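Opinion | Toys & Play
October – by M. Alemayehu, Wulanora

Kids have too many toys. Mine included. I said it at the Tuvamell playgroup on a Friday and got looks, so let me have a proper go at it.

A mate bought a light-up thing last year, 600 phrases in 3 languages. Two days and it was under the couch. Meanwhile the wooden blocks my mum kept are still going. Chewed a bit. Fine.

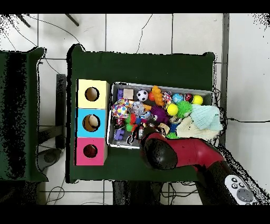
Yellow, blue and pink boxes, and a tray full of small toys.

My gripe isn't plastic. Some of my favourites are plastic. It's toys that do the playing for you. Press button, get song. Where's the kid in that?

And the price! Cheap stuff breaks, so you buy it again, then it goes in the bin at Waduslow tip and we all feel bad for ten minutes. A ball doesn't need batteries. Nor does a bit of cloth – cape, river, bandage, whatever's needed before lunch.
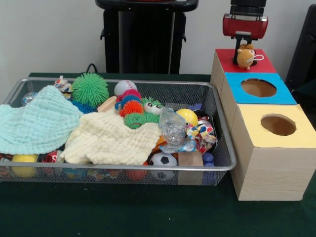

What I'd do instead

Put most of it away. Leave out 10 things, swap them when everyone gets cranky. Grandparents will grumble, mine did, but give them a job. Ask for books, or a trip to the pool, or a morning at the libary.

I know not everyone has cupboard space. We had none in the old flat, it all lived in a suitcase behind the door. Still worked.
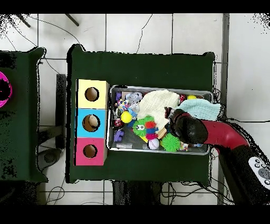
The toy library is the other thing. Ours opens 2 mornings a week and hardly any new parents know about it. Council should be shouting about that, not paying for another fancy playground sign. Borrow, return, borrow somthing else. Colour me biased, I've been a member for years, but I'd put it ahead of any birthday haul.

Filed under: Family, Opinion, Local Voices
Contact us | © Wulanora Community Pages | Back to top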